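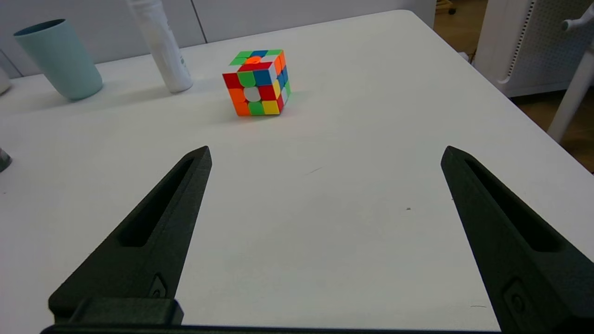
White table, gray wall, a thin scuff in the middle

Search this forum Search Advanced search

Anyone else fighting scuffs on a white tabletop?

fotero_fan
So I finally got a white table for the kitchen (matte, from the Tierney outlet, $429 and I'm still not over it) and I love it, but every little mark shows. I've tried dish soap and a damp rag and that's it so far. What are you all using? I'm scared of making a shiny spot!

gravelroad13
Baking soda paste, soft cloth, tiny circles. Did mine last June and it came right up.

Bollthorpe_Beth
Please don't do the baking soda on matte! It's still an abrasive. I went at one spot on my desk and now there's a glossy patch the size of a quarter that I see every single morning. Try a plain pencil eraser first, the white kind.

gravelroad13
Must be a different finish, mine looks great. How hard were you scrubbing?

Bollthorpe_Beth
Not hard! Two minutes, tops.

hestinetti_owner
Eraser works on shoe marks, didn't do a thing on my pan marks. I gave up and put a runner over it lol. It's a table, people eat at it.

fotero_fan
Ok, eraser took off most of one mark, thank you Beth! Next worry is fruit. My kids leave bananas right on the table until they go spotty and I'm picturing brown rings.

gravelroad13
Wipe it the same day and you'll be fine. I like mine right when the little brown specks start showing, so they never sit long at our place.
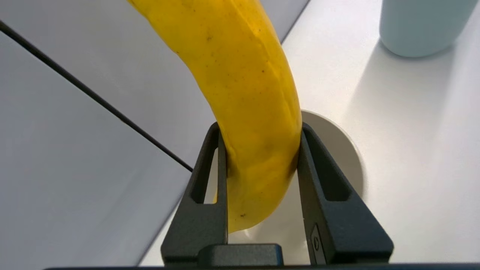
Re: bananas on the table

hestinetti_owner
Specks are too late for me, I want them a bit green at the ends. Get a hook and hang them, mine was 13 bucks and the table stays clear.

Bollthorpe_Beth
Green ones taste like chalk, sorry. Yes to the hook though.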